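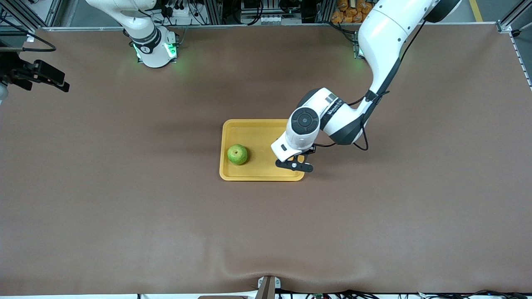 Sunee Meesuk objected to our first design on the ground that a controller which needs two cameras to agree will spend most of its time waiting for them. We took this remark seriously, and the present section explains how the Golby controller handles disagreement between the views without stopping the arm.

4.2 Late correction of the grasp target

The planner receives one target estimate from the fixed camera and one from the wrist camera. The fixed view is used for the approach. It contains the whole tray and both arms, so the collision check can be done there, but its error in depth is too large for closing the fingers. The wrist view is more precise near the tray, and it has a different weakness: the fingers themselves hide a part of the target. Figure 1 shows both views, the fixed camera first and the wrist camera second. In the wrist view the left finger covers the lower right portion of the round green object, and the gripper is open. A detector which fits a circle to the visible region only will then move the center up and to the left in the image.

We therefore mask the fingers before the fit. The mask is rendered from the joint values of the gripper and widened by a small margin, and the boundary between finger and object is not used as object contour.

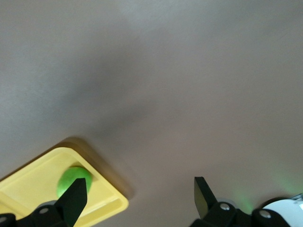
After masking, the center is estimated from the remaining contour, and each estimate carries a covariance that grows with the hidden fraction. The two estimates are joined in the base frame of the arm. When their distance is above the threshold, the arm continues at reduced speed and the fixed-camera target is kept — it is never replaced in one step.

The detector was trained on 3,000 wrist images and tested on 505 others. The threshold was selected on 78 recorded approaches from the Inthanon set, which were not used again. Kanokwan Luangrath proposed to learn the threshold together with the detector, and we leave this for later work. The time delay between the cameras is compensated by the buffer described in Section 3.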